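Forum: Buildings and Places
Thread: The new pavilion at Plilgate – is the long wall a mistake?

vlacho_v
I visited the Plilgate pavilion in January and I am still thinking about the wall. It is 34 metres of rammed earth with only 2 openings, and from the car park you cannot see the water at all. The architects (Skov) write that the visitor should "earn the view". For me it felt like arriving at the back of a warehouse. Has anyone here been there in better weather?

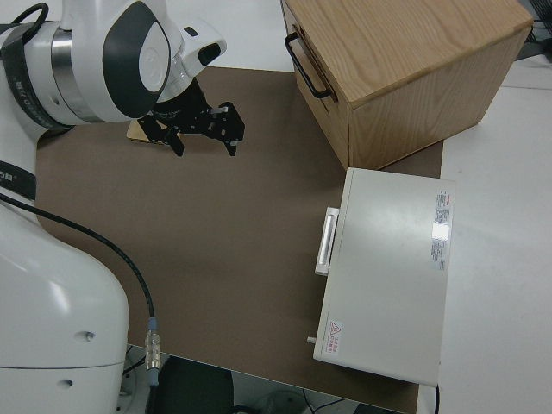 Re: The new pavilion at Plilgate

jollen_north
I have been there, in rain also. I disagree with you quite strongly. The wall protects the courtyard from the west wind, and without it the benches would be useless for most of the year. You walk along it, you turn, and the lake opens up. I liked the waiting.

The signs are bad, I give you that.

vlacho_v
The wind is a fair point. But a wall can stop wind at half of that height. My mother uses a stick and the walk was long for her, with no place to sit before the corner.
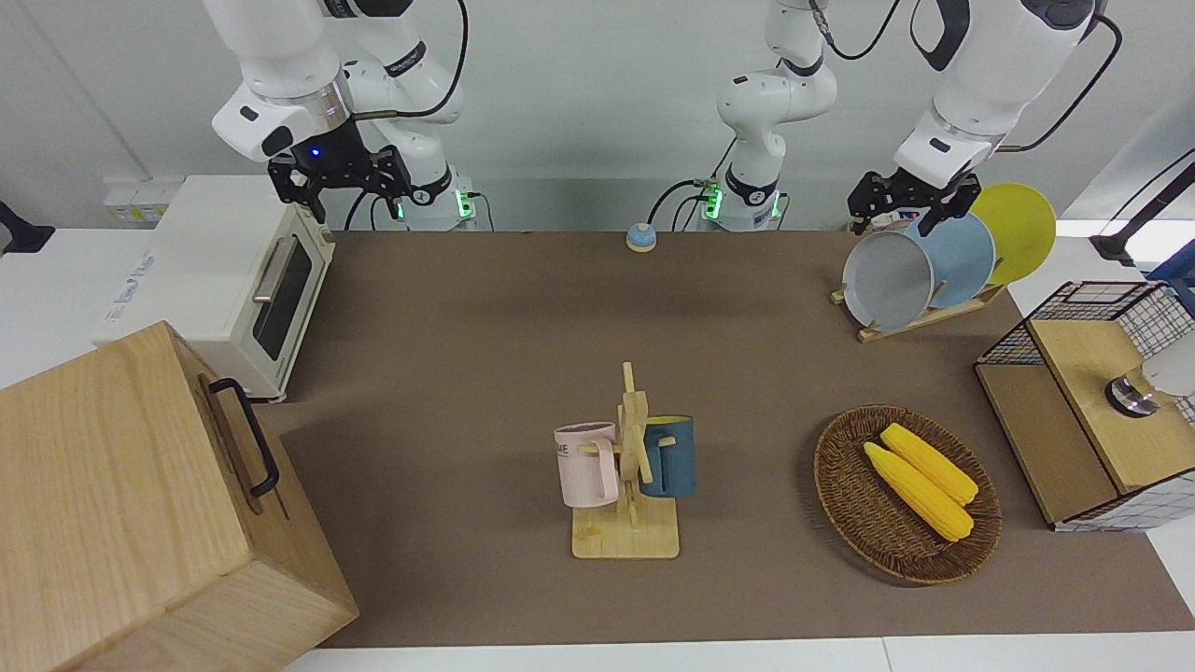 Two arms over the brown mat

P. Frandsen
I worked on the tender drawings for another office, so please read me with some caution. In the first scheme there was a bench cut into the wall, on the outer side. It disappeared when the budget was reduced. I think the height stayed because the roof beams rest on the wall, so it is not so easy to make it lower.

jollen_north
Preben, do you know if the bench can still be added? There is a gravel strip along the outer side where it would fit.
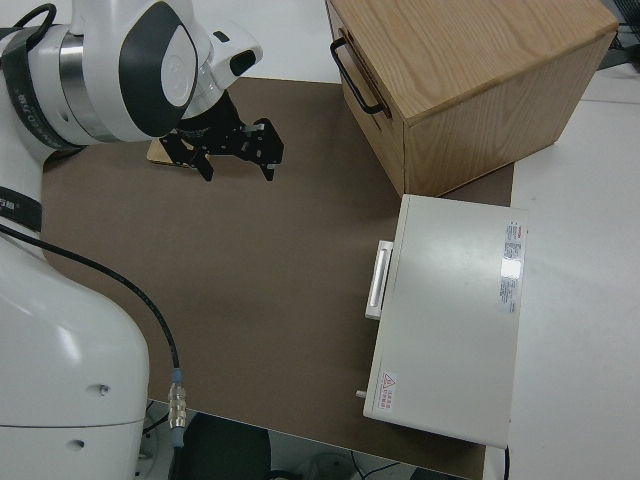

Plilgate, Saturday, February 29, 2020

I went back this morning to look at the gravel strip, and I am posting from the café. It is wide enough for a bench, but the rainwater from the roof falls exactly there. You would sit with wet shoes. Also there is a crack near the second opening which I did not see before. Is this normal for rammed earth?
– vlacho_v

P. Frandsen
Small cracks from drying are normal in the first years. If you can put a coin inside, somebody should look at it. About the water: a short gutter would solve it, but Skov will not love a gutter.

nurnia_reader
Sorry to come in so late. I find the discussion a little unfair to the inside. The hall has the best daylight I know in a small public building. The windows are placed high, so the light comes down over the clay plaster

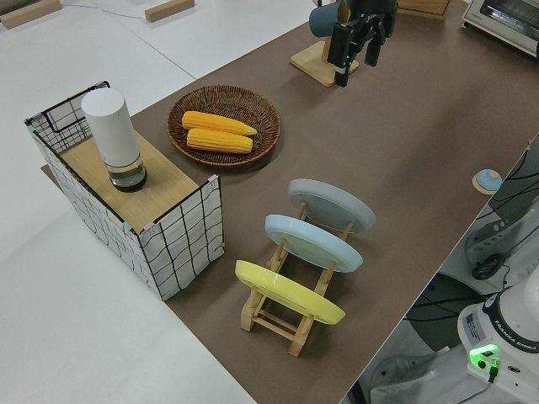

and in the afternoon it reaches the floor by the stairs. I sat there for an hour with a book. The echo is a problem when a school class comes in, but for reading it was very good.

vlacho_v
Yes, the hall is good. I never said anything against the hall, only against the way to it.

jollen_north
Then we agree on more than I thought. I still want to keep the wall as it is.

P. Frandsen
A loose bench on the courtyard side of the first opening would help your mother, Vangelis, and it needs no permission from the architects. You can write to the pavilion office, they do answer letters.

vlacho_v
Thank you, I will write to them next week and post the reply in this thread.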